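Section 4: Setting up and caring for your sorting bins

This section covers the Arholm 405 metal sorting bin, used on its own or as a pair. Read it through once before you put anything in the bins. Unpacking and stand assembly are covered in Section 3.

4.1 Placing the bins

1. Set the stand on a level floor. Press down on each corner of the top rail. If the stand rocks, turn the leveling foot at that corner until it stops.

2. Lower the first bin onto the rail with the label plate facing you. Keep your fingers on the outside of the rim.

3. If you are using 2 bins, place the second one directly behind the first so the long edges meet. Push them together by hand. Do not use a mallet.

4. Fit the Ziro edge clips over the two rims where they touch. The clips go on from above and should click.

Note: Leave 30 inches of clear space on the side you will be loading from. The walls slope outward, so the bin is wider at the top than at the floor. Measure at the rim.

CAUTION: Bin edges are trimmed but can still be sharp at the corners. Wear work gloves for steps 2 through 4.

4.2 Loading

1. Wipe the floor of the bin with a dry cloth before first use. A light film of oil from the factory is normal.

2. Put mixed items in the front bin and leave the rear bin free for items you have already sorted.

3. Place heavy items first and set them down flat. Dropping them will mark the floor.

4. Keep the load to a single layer if you can. Long or bent pieces catch on each other and pull smaller things out with them.

5. Leave small items such as toy building blocks until last. They slide down the sloped walls and collect in the front corners - check there before you decide a piece is missing.

Note: Do not mix food items with hardware, even in bags. Use a separate bin.

4.3 Wear and marks

The floor of the bin is bare metal and will scuff with normal use. Pale scratches usually show up first in the places where items are set down and picked up most often. Smudges and streaks low on the inner walls are also common.
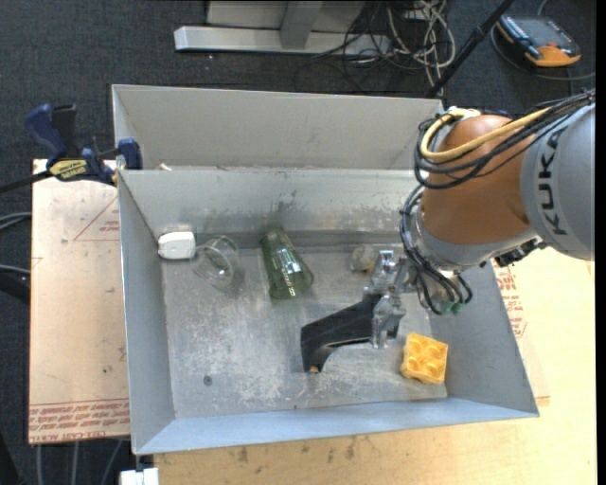 None of this affects the strength of the bin, and scuffed bins are not replaced under warranty. Dents that keep the bin from sitting flat on the rail are covered. So are split seams.

To clean the bin:

1. Take everything out, including anything in the corners.

2. Wash with warm water and dish soap. Use a soft brush on the lower walls.

3. Dry at once with a towel. Standing water will leave spots.

CAUTION: Do not use steel wool or chlorine bleach.

For replacement clips, ask for part 1822 at the Cesevbridge parts counter or use the order card in the back of this manual.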